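Winter Shoe and Coat Collection Opens

November 14, 2019

The winter shoe and coat collection at the Brostodia Neighborhood Center is open and will run through the second week of December. Bins are in the front hall, to the left of the mail slots. Drop-off hours are the same as the center's regular hours, and evening drop-off is possible on class nights until the last class lets out.

Last winter the collection took in 561 pairs of shoes and 351 coats. Most of the coats were gone within a month. The shoes moved more slowly, mainly in the adult sizes at either end of the range, and a few boxes of them were still on the shelves in spring. Children's boots ran out first. If you have outgrown snow boots in the closet, please bring those before anything else.

A few changes from last year. Coats no longer need to be on hangers. We had more hangers than rack space, and they ended up tangled in the bottom of the bins. Fold coats and put them in a bag with the size written on the outside. Check the pockets first — we returned two sets of house keys last year and still have a third that was never claimed.

Shoes should be paired before they go in the bin. Tie the laces together, or use a rubber band for slip-ons and sandals. Single shoes take up a lot of sorting time, and in most cases the mate never shows up. Please knock off mud and take out worn insoles. Scuffs are fine. Split soles and broken zippers are not, and we have no way to repair them here.

We also take hats, gloves, scarves and new socks in the package. We cannot take used socks, ice skates, ski boots or anything with a battery in it. Heated gloves fall into that last group.

Sorting takes place in the Jalorach Room on the lower level. Tables are set up by size, with children's sizes nearest the door. The room is reached by the stairs beside the kitchen or by the elevator at the Standex Street entrance. That entrance is locked after five, so ring the bell if you need the elevator in the evening.

The pickup days will be posted on the hall board and on the center's web page once the racks are in place. Families may choose what they need, and no paperwork is asked for. Schools that would like a box set aside by size should leave a written list at the desk.
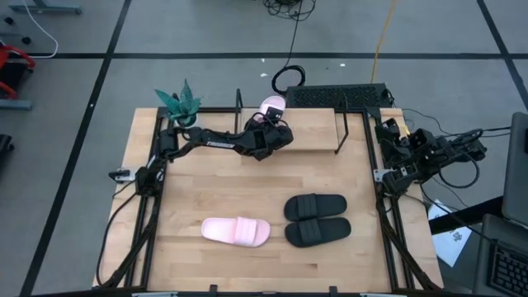

Can I bring summer shoes now, or should I wait until spring?

Bring them now if they are clean and in pairs. Warm-weather shoes are boxed separately and kept in storage until the spring table goes out. Mark the bag "summer" so it doesn't get opened with the boots.

Parking in the side lot will be tight on class nights. Cars dropping off bags may stop in the loading space for ten minutes. The Lui Avenue curb is a bus stop and should be left clear.

Large donations, meaning more than four bags, should be arranged with the desk ahead of time. Receipts are available on request and list the number of bags only.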